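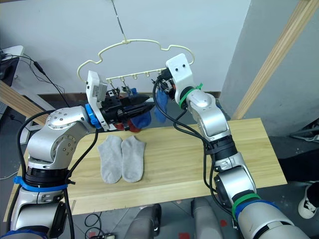
Press Notes, Issue 142, page 3

FOR IMMEDIATE RELEASE

Stesholm, 10th July

Fultum, the sock hanger we've been fussing over since December, goes on sale this week!

I get to write the press releases at Lundgren, mostly because I complain the loudest when somebody else does it, and I've been itching to write this one. We make small things for laundry rooms. Pegs, drying racks, a folding line for balconies. Fultum is the smallest thing we've launched in a while and easily the one I've talked about most at dinner (sorry, family).

So what is it? It's a cream-colored hanger shaped a bit like a cloud, with a little hook at the top and a row of clips along the bottom bar. You clip your socks to it and hang it up. It goes over a shower rail, a closet rod, a nail, the handle of a kitchen cabinet if you're me. When the socks are dry you take the whole lot to the drawer in one trip, still in their pairs if you hung them that way.

Socks are what finally drove me up the wall about my old rack. Shirts are fine, towels are fine, and then there's that last damp heap at the bottom of the basket, all the little stuff, and it takes longer than everything else put together. I used to drape them over the radiator and they'd slide down behind it. I found one back there in December that I'd already thrown out the partner of. That was a good sock, too.

I want to say something about the clips, as they took us the longest. They're metal, with a proper coiled spring and a shiny chrome finish, and the jaws have cream rubber tips so they hold on to the cuff without chewing it up. We tried plain plastic pegs first and the springs kept popping out. Then we tried clips molded straight onto the bar, which looked very neat and were a pain to use, because you had to twist your wrist around to get at the ones in the middle. Now each clip hangs on its own thin wire from a loop under the bar, so it swings toward you when you reach for it. Thick wool socks go in by the cuff. Thin ones too, though I'd catch a bit of extra fabric in the jaws if they're the slippery kind.

We tested it at home like we test everything. People here took early ones away in tote bags and came back with opinions. One tester wanted it in green. Two wanted a bigger hook, and we did try a bigger hook, but it knocked against the wall and I could hear it from the next room, so the small one stayed. My own house went through a whole winter of hiking socks, school socks and the blue pair with the red toes that I refuse to give up. I keep a plain pine table next to the washer now and lay the pairs out flat on it before I clip them up. You don't have to do that! I just find it soothing.

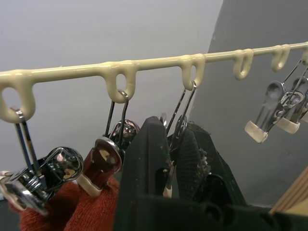 Vilgot Nyberg wrote to us after a month with one of the early hangers to say that he'd stopped losing socks but had started using the clips for everything else, gloves and dishcloths and a swimming cap, and that his only real grumble was having to buy a second one so there'd be room for the socks again. He also asked whether the clips could be bought on their own.

They can, as it happens. We'll be selling spare clips from the same shelf, and they hook on and off the loops by hand with no tools. If you bend one by sitting on it (it happens, ask me how I know), you can swap it out and carry on.

The first run is 2,000 hangers. Of those, 733 are already spoken for by people who put their names down over the spring, and thank you, all of you, for being so patient about the delay with the hooks. The rest go to our own shop in Stesholm and to Gidwood, where you'll find them in the laundry aisle next to our pegs. It comes in cream only for now. I've passed along the request for green.

A few bits for anyone writing about it. The name is Fultum, one word, capital F. It's a sock hanger, and please don't call it a sock tree, we had that argument already and I lost my voice. It's meant for indoor use and for a sheltered balcony on a calm day. I wouldn't put it out in a real wind, as it's light and it will go for a spin and take your socks with it. To clean it, wipe it down with a damp cloth and dry the clips off afterward.

If you'd like one to try for a review, drop a line to the Lundgren press desk, write Fultum in the subject line, and tell me where to send it. Ask for extra clips if you want them. Questions come to me as well, and I answer them in the mornings, usually with the washing machine going.

ENDS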